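Textbooks > Everyday Chemistry > Part Two: Around the House > Chapter 9

Reading time: 4 minutes

Chapter 9
Soap, Grease and Hard Water

I ruined a white shirt the summer I moved to Darneo. I didn't spill anything on it. I just washed it, over and over, with the same powder I'd used for years, and by August it had gone the color of old dishwater. My neighbor Viola Ruggiero took one look at it on the line and told me to go scrape the inside of my kettle. I thought she was changing the subject! She wasn't, and by the end of this chapter you'll know what she was getting at.

We spent Chapter 8 on why oil and water won't mix. Now we get to the fun part, which is making them do it anyway. A soap molecule is long and skinny, with one end that likes water and a tail that would much prefer to be in grease. Put enough of them around a smear of butter and the tails all bury themselves in it, the heads stay out in the water, and the whole greasy blob (we'll call it a micelle once it's small and tidy) floats off your sleeve and down the drain. 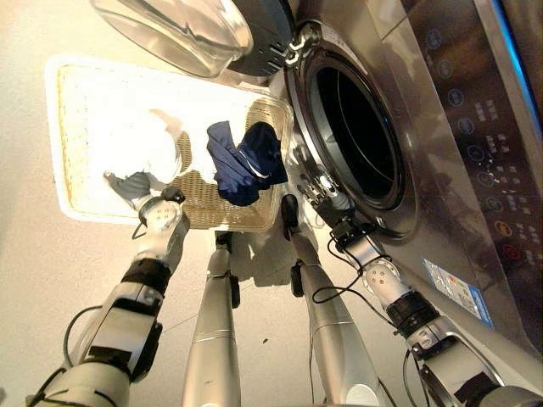
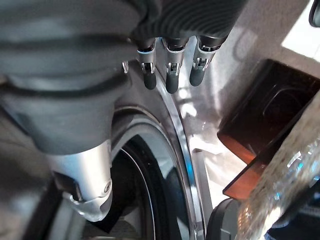
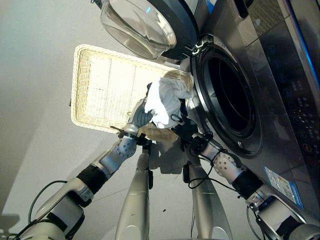
The washing machine door stands open in the first and third pictures. 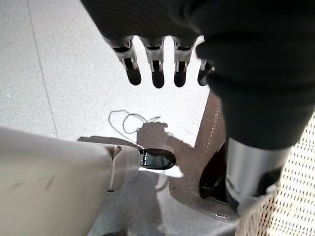 Chapter text last changed: August, second printing

Now, back to my kettle. Water that has trickled through limestone picks up calcium, and often magnesium too, and we call it hard. Those metal ions grab the heads of the soap molecules and won't let go, and what you get is a gray, sticky curd that doesn't dissolve. It's the ring around the bathtub. It was also my shirt.

Detergents get around this (mostly) because their heads are built differently and don't form that curd so easily. Many laundry powders also contain a softener, something that ties up the calcium before it can cause trouble. You'll make a plain version of one in Activity 9.2 with washing soda, two jars and a bar of ordinary soap. Please use real soap for it. Liette Doucette, who tested these activities with her own classes, had a whole afternoon of puzzling results before she read the wrapper and found her "soap" was a detergent bar.

Before you read on, shake a little soap into a jar of tap water and write down what the top looks like after a minute. Keep the note, we'll need it in Section 9.3.

9.1 What makes water hard?

Start with rain. It falls nearly free of minerals, but it does pick up a bit of carbon dioxide on the way down, enough to make it slightly acidic.

Contact: Peeters School Books | Copyright Peeters | Back to top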